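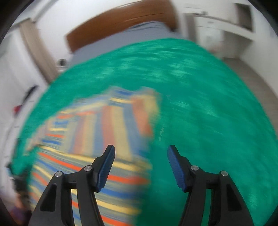

5. The bed as a folding surface

5.1 What the advice claims

Guides to home laundry nearly all say the same thing about knitwear: lay it on a bed. Falcão repeats this in her handbook for the Ulden household course and adds that a bed gives "the room a sweater needs." Akbari goes further and treats the bed as the natural folding table of a small home. We began the study with no strong view on this. By the end of the first month we had doubts, and most of this section is given over to them.

The claim has two parts, and they are usually run together. One is about space. A bed is wide, it is at a workable height for many adults, and it is often the only clear surface of its size in a home. We have no quarrel with that. The other part is about how cloth behaves once it is lying there. Falcão writes that a bed "holds the garment still." We found no test of this in her handbook or in the sources she cites, and Akbari cites only Falcão.

5.2 What we looked at

The diary part of the study covered 50 households in Plomomville. Between them they logged 238 folding sessions, of which we used only those where the person wrote down both the surface and the garment. The diaries were designed by Damilola Edet and checked by Femi Bashir, who threw out entries where the word "bed" might have meant the floor beside it. Some of those calls could be argued with. We kept the rejected entries, and putting them back does not rescue the claim we are testing.

People did use the bed, and often. They also complained about it. The usual complaint was that the top cover moved with the garment, so that a fold made in the sweater put a wrinkle in the cover and the wrinkle then pushed back. A second complaint had to do with sleeves. Writers said they would set one sleeve, go around to the other, and come back to find the first had shifted. We are wary of this second report. A diary is written after the fact, and a person who is annoyed with a sweater is a poor witness to what it did.

5.3 Bedcovers are not all one surface

The advice says "bed" as if that named a material. It does not. A cotton quilt, a fleece blanket and a satin-finish spread have little in common apart from where they are kept. Falcão's handbook shows its folds as line drawings on a blank background, so a reader has no way of telling which kind of cover she had in mind.

Figure 4 gives one case. The spread has a satin sheen with leaf and flower motifs in the same green as the ground, and the garment on it is a striped knit with a long sleeve. One sleeve lies straight out across the bed, but the rest of the garment turns down and away from it. We would not call this a garment laid flat in the sense the handbooks mean, and we would not call it a failure either. It is a knitted garment on a bed. 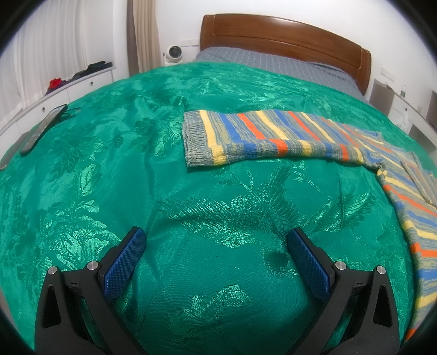

Figure 4. Striped knitted garment on a green bedspread, with one sleeve extended and its ribbed gray cuff at left. Note the soft folds in the spread.

Two things in the figure matter for the argument. The first is that the spread has folds of its own. A folder who wants a straight edge has to deal with the lines already in the cover as well as those in the garment. The second is the stripes. Several people in the diaries said that a striped sweater is easier to fold, and the idea is repeated without evidence in the Ulden course. The bands do give the eye something to line up, and on this sleeve they run in a clear order from the cuff: yellow, blue, orange-red, then yellow again. Whether a person folding at the end of a long day uses them that way is another matter. Aleksi Hämäläinen coded the diary entries for striped and plain knits separately and could find no difference he was willing to defend.

We also doubt that a patterned cover is as harmless as it is taken to be. On a plain sheet the edge of a pale garment is easy to pick out. On a shiny spread with large motifs there are many bright edges that belong to the bed. The garment in Figure 4 stands out well enough by color, but a dark green cardigan on the same spread might not. We did not test this and mention it only as something the handbooks ought to have thought of.

5.4 Limits

A single figure cannot show slip. It shows where a sleeve lay at one moment, and readers should not take more from it than that. Nor can the diaries settle the matter. Our households were recruited through the Gamenik mailing list, which leans toward people who already care how their closets look, and such people may fuss over a sleeve that others would leave alone.

The only outside numbers we know of come from the Uzor home survey, which drew 2000 replies. It asked where people folded and did not ask what was on the bed at the time. It has been quoted since in support of the bed, which seems to us a stretch. A habit can be common for want of a table.

For the purposes of Section 6 we therefore drop "bed" as a category and record the top cover by its finish: smooth, napped or quilted. Entries that give no cover at all are listed as unknown and left out of the comparison of sleeve folds.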